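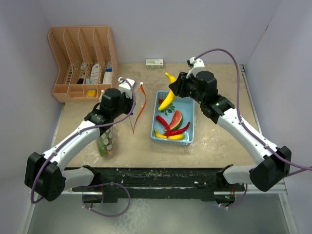
Boris Stojanović asks why the right gripper keeps hold of the banana after the stop button's been pressed, and whether it's safe to just pull it out. No, please don't pull it. Answer further down, along with everything else we've been asked since the fault showed up in July. Written fast, will tidy when there's time.

## Gripper hold fault (193) — common questions

### What is fault 193?

The gripper closes on something, gets told to open, doesn't. The arm itself may carry on moving as if it had let go. Log shows 193 and not much else. Seen on the Govik pair first, then on the Justitz bench as well, so not one bad unit.

### Do I need to stop work?

If you see 193, yes. Stop both arms, not just the one that's stuck. The other one doesn't know anything is wrong and will happily reach into the same bit of table.

No 193 in the log and the gripper opens normally: carry on, but read the cable section.

### The light on the gripper is green. Doesn't that mean it's fine?

It means it has power. That's all. Green all through the fault on every unit we've looked at. We've asked Okafor for a light that changes when the motor is holding, no answer yet.

### So how do I get the thing out of the jaws?

In this order:

1. Stop both arms at the button.
2. Wait 13 seconds. The motor keeps its grip until the hold times out, and if you go in early it can close again.
3. Put a hand under the arm to take the weight — it sags when the power goes off.
4. Power off at the wall, then ease the jaws open by the black part, not by the white finger.
5. Take the item out, downwards, so it drops in the basket and not on the cable.

Don't tug the fruit. It won't hurt the fruit much but the finger is only held on with a small screw and we have snapped two.

### Can it hurt someone?

Pinch, yes. Iestyn got a blood blister on his thumb, that's the worst so far. The grip isn't strong but it's sudden, and the sag in step 3 surprises people more than the grip does. Fingers out from between the arm and the edge of the basket.

### What causes it?

Two things, we think. Best guess at the moment:

**The purple cable.** Runs from the finger back over the white link and down past the base. If the loop is too tight the finger sensor drops out when the arm reaches forward, and the controller keeps squeezing because it's lost track of where the jaws are. Too slack and it catches on the motor housing on the way back. Either gets you 193.

**The old Gornach firmware.** Had a retry that closes the jaws again after a failed open. Turned off in the newer one. Update even if you've never had the fault.

### How much slack should the cable have?

Reach the arm by hand (power OFF) to the far side of the basket. The cable should still have a visible curve over the link. If it goes straight, give it more. Then fold the arm back and check nothing is snagging at the base. Do the left one too, everybody forgets the left.

### Is it only bananas?

No. Bananas get the blame becuase the curve makes them twist in the jaws. We've also had it on the watermelon slice and one of the chillies. Sponge, never. Don't swap to soft items to get round it, you'll only hide the fault.

### Do I need to move the other things off the table?

Not the basket. Anything tall within reach, like the desk organiser, push it back into the corner. An arm that thinks its jaws are empty doesn't allow for what's still hanging out of them, and Iestyn lost a full tumbler that way on a Saturday, with the drink going under the left base. Housing had to come off to dry.

### How often does it happen?

22 times in 3,000 picks on the Govik pair, before the cables were re-run. Since then none on that pair, but the count is still low so don't take that as fixed. Justitz haven't sent thier numbers.

### Can I clear the fault and carry on without powering off?

The software lets you. Please don't. Clearing 193 wipes the message but leaves the jaws where they were, and the next move starts from the wrong place.

### Who do I tell?

Iestyn Wynne. Needs: which arm, what it was holding, where the cable was sitting, and whether you'd updated. Save the log BEFORE you power off or the last bit goes missing. Yes that means doing it during the wait in step 2, it's enough time if the laptop's awake.

### When will there be a proper fix?

Longer cables with a clip halfway up the link are ordered. Firmware side is with Gornach. Until both are in, someone stays within reach of the button whenever the arms are running, lunch included.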